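Laundry Day at Curnon Street: The Folding Gallery
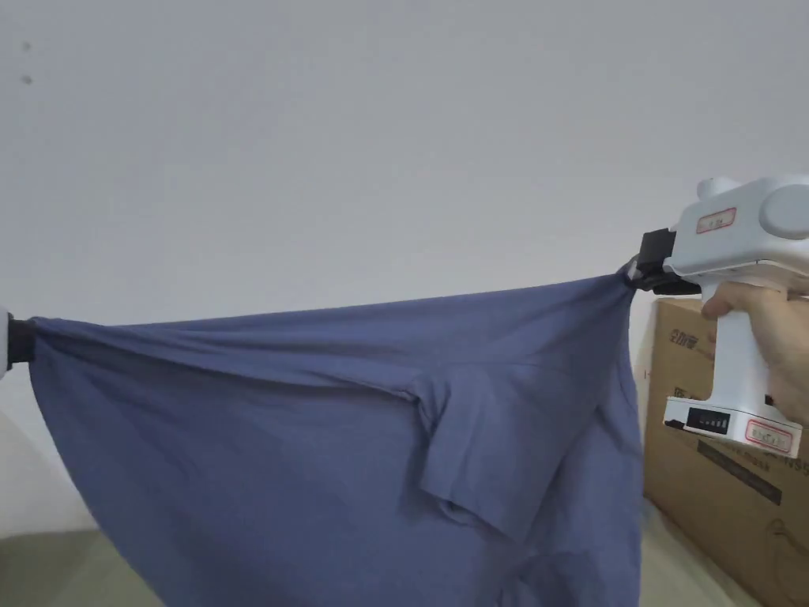
Blue-grey tee, pulled taut by both ends. Look at that long top edge!

Welcome to the gallery page. If you have been reading for a while you know I have a thing about T-shirts, and in particular about what cotton jersey does when you hold it up, shake it out, lay it down and try to talk it into a rectangle. I love it. I have loved it since I was ten and my aunt let me do the whole family stack on her dining table, and I still get a little thrill out of a pile that stands up straight.

This page is the T-shirt page. Sheets have their own gallery (go and look at the fitted ones, I am very proud of the corners), and the sock page is coming when I can face it.

More about the blue one

I could look at this color all day. It's a muted slate, somewhere near old denim, and it's the kind of shade that shows you every crease without making a fuss about it. White shirts hide their folds and black ones swallow them. A middling blue gives you everything, which makes it my favorite for learning on.

The diagonals are the part I like best. See how they run in from the right-hand corner toward the middle? Cotton does that when the pull is all coming from one small spot. Over on the left the cloth bunches into tight little pleats instead, and in between the two the edge dips the tiniest bit. That dip is perfectly fine! Jersey is a knit, it wants to give, and if you haul on it until the dip is gone you are only stretching the shirt. I did that to a lovely Pulent tee years ago and it has had wings ever since.

And then there's the sleeve, hanging down over the body like a folded flap, with its hem and its seam both showing. Sleeves are where most folds go wrong. They sneak underneath, you don't notice, and you end up with a lump in the middle of your nice flat square. When I see a sleeve lying on top like that I'm happy, as it can be smoothed out with one hand before anything else gets done.

How I fold a tee, for everyone who has written in

Hold it up by two corners and let the weight of the cloth drop. Give it one good snap (not over the cat). Lay it face down on something flat and wide. My table is a Clanari drop-leaf and with both leaves up it takes a men's large with room to spare.

Run your palms from the middle out to the sides. Do the sleeves now, both of them, straight back along the body. Then fold one side in to just past the neck, and the other side to match. Bring the hem up to the collar, and fold again if your shelf is shallow. Mine is, so I get a short fat bundle, and six of those fill one row.

Don't press down hard at the end. A light pat is plenty! Pressing puts a sharp line across the chest and you'll be wearing it all morning.

Damián Tlapale wrote to tell me he folds his in thirds lengthwise and rolls them, and that they come out of a suitcase smoother than mine do. I tried it in March on a trip to my sister's and he's right about the suitcase. In a drawer I still like a flat fold, mostly for the looks of it. Rolled shirts unroll when you pull one out of the row, and then you have two to do again.

Questions that keep coming up

Does it matter if the shirt is inside out? Not for the fold. I turn mine the right way before they go in the basket, so it never comes up, but plenty of you like to keep the print on the inside and that works just as well.

Fabric softener? I've gone off it for tees. They get slippery and the stack slides.

What about the folding board from Yang? I have one, I like it, and my nephew adores it. It makes every shirt the same width, so the row looks fantastic. I still do the blues by hand, purely for fun.

Page last updated 20 May 2011. The guestbook is open again, and there are 881 messages in there now, so scroll down a good way if you're looking for the long argument about hangers.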